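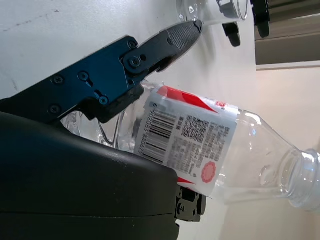
Gripper and clear plastic water bottle.

Revised Seam Allowances in the Pevetti Doll Clothes Patterns

September 30, 2026
By Phyllis Blackburn

Print | E-mail

Readers who sew for 18-inch dolls will wish to note that Pevetti has begun reissuing its older patterns with a uniform seam allowance of one-quarter inch. The company's catalog stands at 1,378 patterns. Of these, 459 were drafted under the former standard of three-eighths of an inch, and it is those that are affected. The remaining patterns already carry the narrower allowance and have not been altered.

The change was announced in a letter to registered customers signed by Lorraine Cropper of the pattern office. The letter runs to two pages and deals mostly with download accounts. The paragraph of interest to sewers is on the second page and reads:

"All pattern pieces in the affected titles have been redrawn at the cutting line only. Finished measurements are the same. Customers who hold an earlier edition may continue to use it, provided that pieces from the two editions are not combined in one garment."

That last provision deserves attention. It is common practice in this house, and I believe in many others, to borrow a sleeve from one pattern and a bodice from another. Under the old arrangement one had to check the allowance printed on each sheet. Under the new one, it is also necessary to check the edition. The edition mark is a small letter R following the pattern number, at the lower right of the first page. Sheets without the R are the earlier edition.

I have compared both editions of three titles: the pleated school skirt, the Workmont coat and the gathered sundress. My findings are set out here for the benefit of those deciding whether to reprint.

Pleated school skirt. The waistband piece is narrower in the new edition, as expected, and the pleat markings have been moved to match. The skirt went together without difficulty. The instruction sheet still tells the sewer to trim the waistband seam to one-quarter inch after stitching. This step is left over from the old edition and should be passed over.

Workmont coat. This is the pattern on which the revision is most welcome. The collar of the original was bulky at the neckline, and I had always trimmed and notched it heavily. With the narrower allowance the collar turns cleanly in a lightweight wool. The under collar has been redrawn as well, and now sits slightly inside the upper collar, although the letter makes no mention of it. The lining pieces are correct. The pocket flap was supplied in both sizes on my copy, and the larger of the two should be discarded.

Gathered sundress. I do not recommend reprinting this one if the earlier edition is already on hand. The bodice is fully lined, the seams were always to be trimmed, and the result is the same in either case. Sewers working in loosely woven cotton may prefer the wider allowance, as the narrower one leaves little margin where the strap joins the back.

Registered customers may download the reissued patterns without charge for any title previously purchased. According to the letter, 243 of the affected titles are available now, and the others are to be added in October. They are being released in order of pattern number, with no regard to season, so the holiday dresses will not necessarily arrive before the beach clothes. Those planning gifts should keep this in mind and proceed with the edition they have.

Customers who purchased on paper are treated differently. The printed packets sold through Rudd and similar shops carried no registration, and a claim must be made by mail with the top flap of the envelope. Roy Sugden wrote to ask whether a photocopy of the flap would be accepted. I put the question to the pattern office and was told that it would not. The original flap is required, and it is not returned. Anyone who keeps the envelopes for their cover drawings — I am among them — will want to consider whether the exchange is worthwhile. I have decided to keep mine.

A word on printing. The new files are arranged for letter-size paper and include a one-inch test square on the first page. Please measure it before cutting. My first set came out small, having been printed with the "fit to page" setting left on, and an error that would be trifling in a full-size garment is quite enough to prevent a doll's jacket from closing at the back. The setting should read "actual size" or 100 percent.

I have also been asked how best to store two editions of the same pattern. My own method is to keep the earlier edition in its original folder and to place the new one in a plastic sleeve with a strip of blue tape along the top edge. Torbjørn Boström, who keeps the pattern boxes for the Bekesham sewing circle, has elected to remove the old sheets altogether and file them in a separate drawer. Members who borrow from those boxes will therefore find only the R editions there, and should ask him for the earlier ones.

There remains the matter of the baby doll line, which is sold under the same name but drafted separately. The letter does not say whether those patterns are included. The two I own have no R and already use the quarter-inch allowance, and for the present I am treating them as unchanged. Should I receive an answer from the pattern office, I will add it at the foot of this post.

Corrections to any of the above may be sent to me by e-mail. Kindly include the pattern number and state which edition you are using.

Print this post
E-mail this post

Recent Posts

Setting Sleeves on an 18-Inch Doll Jacket
Snaps or Hook-and-Loop Tape: A Comparison
Graham Hollis on Cutting Small Pieces from Plaid
Notes on Lining a Doll's Winter Cape
Sorting and Labeling the Ribbon Drawer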